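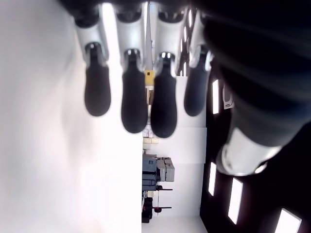 Lunch, again

May 8, 2025

So I've been eating lunch away from my desk for 11 weeks now, and I promised I'd report back, and here I am with soup on my sleeve.

For those who joined since December (hello! there are 1,118 of you on this list now and I still answer my own mail, slowly), the short version is that I used to eat every lunch in front of a screen. Same sandwich, same chair, left hand for the sandwich and right hand for the mouse. I did it at my first job in Trelgate and kept right on doing it when I went out on my own, when there wasn't even a boss around to look busy for. One afternoon I went to get my lunch out of the fridge and found I'd already had it. The empty box was next to my keyboard. I had no memory of it at all, and it was leftover lasagna, which I love.

That was the day I made the rule. Food gets eaten at a table, sitting down, with the phone in the other room. Twenty minutes if I can stand it.

The first couple of weeks were awful! I'd sit there and chew and stare at the wall and think of emails. I kept getting up to "just check" something. I read the back of a cracker box so many times that I could recite it. Kristof Van Wijk told me he had tried the same thing last year and gave up after four days because the quiet made him anxious, and I completely understood. What got me through was letting myself have the radio on. Purists will object, but I like the weather report and the call-in show about used cars, and neither one makes me type.

Then the food got better, and I hadn't planned on that part. When you have to look at a sad sandwich for twenty minutes you start to want a nicer sandwich. I toast the bread now. I bought a jar of those little pickled peppers from the Pirzada shop on the corner and then I bought another one. I make a pot of lentil soup early in the week and it does me three lunches, and the last bowl is always the best one. If you want the recipe, it's an onion, two carrots, a cup and a half of red lentils, cumin, a can of tomatoes, salt, and more lemon than you think. Cook it until it's soft. I don't blend it.

A few of you asked about leftovers, so let me say it plainly: leftovers are the whole system. I cook too much at night on purpose. Ineke Schouten swears by packing the lunch box before anyone sits down to dinner, and she's right, it's the only way the chicken survives at our house.

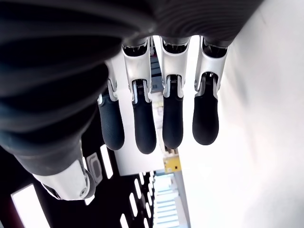 Lies Baert wrote in to say that this is all very well for people who work from home, but her break is half an hour, the lunchroom seats six, and by the time the microwave is free she has eleven minutes left. She eats in her car with the seat pushed back and the windows down, and she wanted to know if the car counts.

Lies, the car counts! I thought about this one for a long time, and I think what I was after from the start was some kind of edge around the meal, where you're in one thing and then you're in another. A car does that fine. A bench does it. I got a long message from Milan Leemans, too, and he eats standing up at the back door looking at his tomatoes, and I went back and forth on it, because my rule does say sitting down, but it's my rule and he can have his own.

The microwave line is a real problem though, and I don't have a fix for it. The best I can offer is the cold lunch. There's a whole world of food that's good cold and I think we forget about it once we're out of school: noodles with peanut sauce, bean salad, a slab of potato omelet. I learned the omelet from Inmaculada Lozano back when we shared a kitchen in Zoltdale, and she would not let me flip it until I'd watched her do it seven times. I still drop one now and then. You scrape it up, you press it back together, it tastes the same.

One more thing, and I feel a bit silly about it. I use a real plate now. I ate out of the box for years, lid and all, and moving the food onto a plate takes ten seconds and makes it feel like somebody made me lunch. It does mean a plate to wash. I've made my peace with that – mostly. There's one in the sink right now. 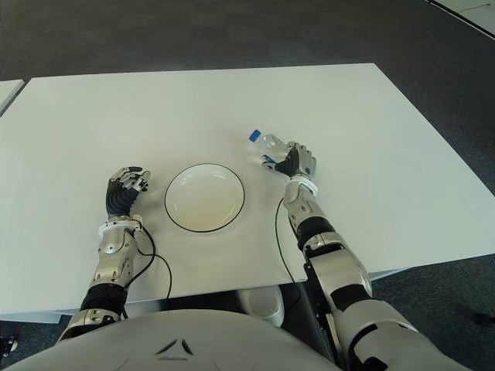
Plate and water bottle on the white table.

Am I more productive? People keep asking and I wish I had a better answer. I tried keeping track in one of those Perura notebooks with the tiny boxes and I quit before the first page was full. I do think the two o'clock slump is smaller. I also think spring came along in the middle of all this and may deserve some of the credit. I'm not 100 percent strict about it, either. Last week I had a deadline and ate crackers over the keyboard like old times, and I'm still getting sesame seeds out from under the space bar.

Next month I want to do a whole issue on cold lunches, so please send me yours. Amounts are nice but I don't need them. Tell me what you eat, where you sit, and how long you get. And if anybody knows how to keep cut avocado green until noon without half a lemon on it, write to me first.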